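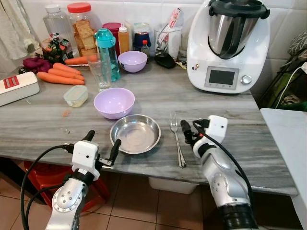 Bench management is the part of food preparation that new students most often skip. Before any cutting starts, the bench should hold what the recipe needs and very little else. Most home kitchens don't begin that way. On a marble counter like this one, the carrots are sharing the left side with a drinking glass, a water bottle and a crumpled purple cloth, while the bowls and the fork have the middle. A few crumbs are still on the stone. For this unit, treat a bench in that state as your starting point and work through the steps below.

Unit 2: Setting up the bench
Notes prepared by Borghild Ljungberg
Revised Jul 27, 2018

1. Clear
Take off anything that is not food, a tool or a container for the job. Drink bottles and glasses go to the side table. Cloths used for drying are hung up, and cloths used for wiping go in the tub under the sink. Boxes and packets are closed and put back in the cupboard unless the recipe calls for them.

2. Wipe
Wipe from the back wall to the front edge and catch the crumbs in your hand or a damp cloth. Marble marks easily. Lemon juice, vinegar and tomato will dull the polish if they are left to sit, so wipe these up straight away. Do not use the vinegar spray on stone. It is for the glass cooktops only.

3. Place
Raw vegetables go on the left, the board in the centre and bowls on the right. Left-handed students reverse this. Use one bowl for peelings and one for cut pieces, and keep them different in colour or material so they don't get mixed up – steel for scraps and plastic for food is the usual arrangement in our kitchen. Forks and spoons lie with the handle towards you.

4. Prepare
Wash the carrots before peeling and again after. Top and tail them, peel away from the body, and cut each one into lengths before slicing. A long carrot rolls, so take a thin strip off one side and lay it flat side down.

5. Store
Cut carrot keeps in a lidded container in the fridge. Label the lid with your name and the date. Unlabelled containers are thrown out at the end of the session.

Practical task
Set up your bench for the carrot and lentil salad on the Dastholm recipe card. You have 40 minutes for set-up, preparation and storage. Sketch your layout before you start and hand it in with your worksheet. Marks are given for the state of the bench at the end as well as for the cutting.

Bring an apron, closed shoes and a peeler. Reading for next time is the Halvorsen chapter on knives, up to the section on sharpening.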